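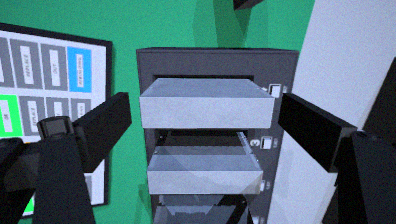
**How often should a newly planted street tree be watered?** Once a week through its first two summers, unless the soil is still damp two inches down.

### 4. Setting up a Gikitz watering bag

1. Clear mulch and weeds from the base of the trunk.
2. Wrap the bag around the trunk with the seam facing the curb, then zip it up.
3. Lift the fill flap and add water slowly until the bag stands on its own.

**Note:** A full bag drains in 70 minutes on level ground.
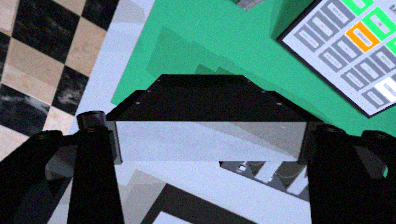 4. Check the two drip holes. If either is clogged, rinse it with clean water.
5. Write the tree tag number (for example, 337) on the bag.

**Caution:** Remove bags before the first hard frost, usually in November.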